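Pramavside Residence Support
Ticket: Room 109 stuck on "Not ready", bed items not clearing
Opened by: Karla Meléndez
Assigned: Arlo Montoya
Priority: High
Building: Kapoor House
Status: Closed (see last entry)

Karla Meléndez, 8:12 AM
109 won't flip to Ready in Listora. Bed section is stuck on red. I ticked everything yesterday, saved, came back this morning and it's red again with "2 items outstanding". Doesn't say which 2. New resident due at 3, front desk can't issue the key code until it goes green. Pls help asap.

Arlo Montoya, 8:20 AM
On it. Which checklist template did you use, long stay or short stay? And are you on the phone app or the desktop one?

Karla Meléndez, 8:24 AM
Phone. Template I dont know, whatever comes up when I tap the room.

Arlo Montoya, 8:31 AM
OK it pulled short stay. Short stay has a "bed clear of personal items" line and a "one pillow, plain case" line. 109 is long stay, residents bring their own bedding, so the pillow line shouldn't be there at all. That could be one of your two. Switched it over to long stay from my side. Can you close the app all the way, reopen, tell me what it says?

Karla Meléndez, 8:40 AM
Reopened. Still red. Still 2.

Arlo Montoya, 8:43 AM
Try signing out, not just closing. It holds on to the old template until you do.

Karla Meléndez, 8:52 AM
Signed out, signed in, forgot my password, reset it, signed in. Now it says long stay at the top so that part worked. Bed section still red tho. Now says "2 items: personal, unsorted". Is that new or the same two??

Arlo Montoya, 8:55 AM
Different two. The old ones were template lines, these are real items somebody logged against the bed. Let me see who.

Arlo Montoya, 9:06 AM
Logged by Trí Bạch, late afternoon. "Toiletries" and "papers/book". No note on either, no bin chosen. Listora won't let a section go green with an item that has no bin. That's your blocker. Did the stuff get moved after he logged it, or is it still there?
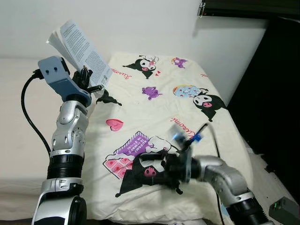
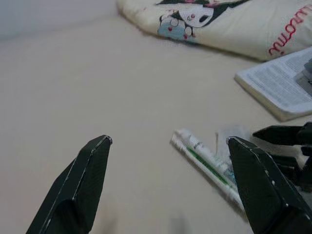
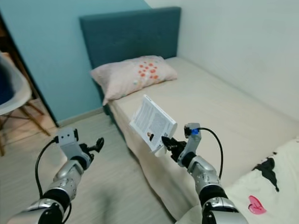 Room 109, the bed. Kuromi pillowcase in the first, toothpaste and wrapper in the second, headboard end and white chair in the third.

Trí Bạch, 9:30 AM
Sorry, was on the third floor. Yes those are mine. Toiletries = the toothpaste, the white tube with the green stripe. Papers/book = the printed stuff and the little white paperback, I put them in as one. I didn't pick a bin becasue I didn't know if the last resident was coming back for them. The plastic wrapper by the toothpaste is trash, didn't log it.

Karla Meléndez, 9:34 AM
Last resident is Soledad Haddad. She moved to the second floor, she didn't leave the building. I can ask her.

Arlo Montoya, 9:37 AM
Please. Meanwhile Trí — split papers/book into two entries. If she wants the book and not the papers it can't be binned as one.

Trí Bạch, 9:45 AM
Split. Now it says 3 outstanding. That right?

Arlo Montoya, 9:46 AM
Yep, expected.

Karla Meléndez, 10:15 AM
Talked to Soledad. Wants the book. Wants the Kuromi pillow, very much wants the pillow, asked twice if it was ok. Papers can be shredded, she's got copies. Toothpaste she says toss it. The pillow isn't on the list at all, do I add it?

Arlo Montoya, 10:19 AM
Add it, bin = Return to resident, put her new room number in the note. Same for the book. Toothpaste = Discard. Papers = Shred, NOT Discard, Discard goes out with the regular trash.
Also what about the pink pillow with the dots? Hers or house?

Karla Meléndez, 10:26 AM
Forgot to ask. Going back up.

Karla Meléndez, 10:41 AM
Hers too. Adding both. The chair is house, leave it. There's something dark blue sitting in the seat, I'll check what it is when I'm in there and log it if it's hers.

Arlo Montoya, 10:44 AM
Good. Fitted sheet, does it stay on?

Karla Meléndez, 10:47 AM
No, comes off for the wash, Nulleck pickup is at noon. Fresh one goes on after.

Arlo Montoya, 10:50 AM
Then don't tick "bed made" until the fresh one's on. If you tick it and then log linen out, it throws the section back to red. I think that's what bit Kenji in August.

Kenji Pruitt, 10:58 AM
It is. Lost a whole morning to it. Linen out first, then bed made.

Karla Meléndez, 12:35 PM
All items have bins. Linen out logged. Clean sheet on. Bed made ticked LAST. Section is green, room says Ready. Front desk has the code.

Arlo Montoya, 12:41 PM
Green here too. Two things for the log:
— wrong template on 109, fixed. Kenji can you check the rest of that hallway, bet it's not the only one
— items with no bin block the section and the app doesn't say so. Sent to Listora as a request
Closing. Reopen if it goes red before 3.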